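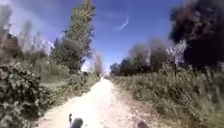

Tuesday, evening

Spent most of the day on section 4 of the Worari path rules, the part on unpaved tracks. The draft still says the unit shall "keep to the center of the traveled way." Fine for pavement. On dirt and gravel the edge is wherever the weeds happen to stop, and the center moves with it. I changed the wording to "the midpoint between the nearest vegetation or fixed object on each side, measured at wheel height." Leone's reviewer will object to wheel height. Leone units measure at sensor height and always have.

Second point, speed. The limit on loose stone stays at 2 miles per hour until braking has been tested on the same surface. Folex asked for the limit to be set by slope alone. I declined and wrote the reason into the margin so I don't have to find it again in September.

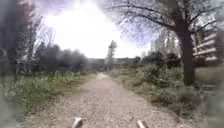

The glare clause took longer. Elov's version tells the operator to "avoid low sun," which can't be checked by anyone after the fact. Mine requires three things in the log: the share of washed-out pixels in the forward view, the time it stayed above the threshold, and what the unit did about it. Slow, stop, or hand over to the operator. Continuing at the same speed is not on the list. The threshold itself is blank for now.

Lens cleaning moves from "as needed" to before every run, with a test shot saved to the log. If the test shot is soft in the middle, clean again. Soft edges are allowed but must be noted.

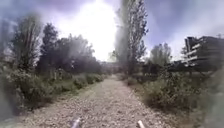

Gravel track, facing the sun. Front posts at bottom of view.

Log retention: 200 days, same as the paved rules. The run log is capped at 3,000 lines and Folex wants it lifted. Today's file came to 957, so I left the cap alone.

Still open: who has right of way where shrubs narrow the path and a walker comes the other way. The draft says the unit yields. It does not say where it goes. Backing up to the last wide spot is my preference, but rear sensing is optional under section 2 and I would have to reopen that. Left a note. Section 5 tomorrow, starting with the stop button height.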